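3.2 Composition of the small-item sets

Figure 3. Items of one set in the gray plastic bin, including a tape dispenser, a wedge-shaped block and a white plastic bottle.

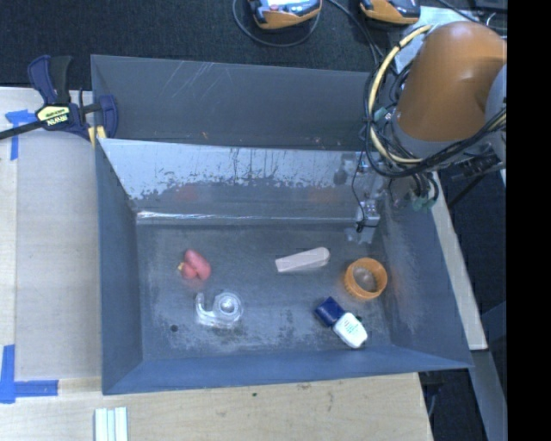
3.3 Selection and grouping of items

Items were drawn from a pool of 326 household and office objects collected by Cuervo and Jatoi at the Bovora site. An item was admitted to the pool if its longest side was under 200 mm and it could be laid on a flat floor without rolling away. Duplicates were removed by hand. Each remaining item was assigned to one of seven groups according to overall shape (block, wedge, ring, bottle, dispenser, toy, other). Color was recorded but did not affect the grouping.

Sets were then composed so that no group appeared more than twice. Transparent items, such as the tape dispenser in Figure 3, were kept in the pool although their outlines are hard to separate from the bin floor. Ring-shaped items were laid flat. Contact between neighboring items was allowed, as with the bottle and the dark blue block in the same figure, and was coded as a separate variable.

Over 1,000 layouts were coded by two raters (Kobori and Văduva) using the Hamdy scheme. Disagreements concerned mainly the boundary between "block" and "wedge" and were settled by a third rater. Layouts in which an item leaned on a bin wall were coded but are treated separately in Section 4.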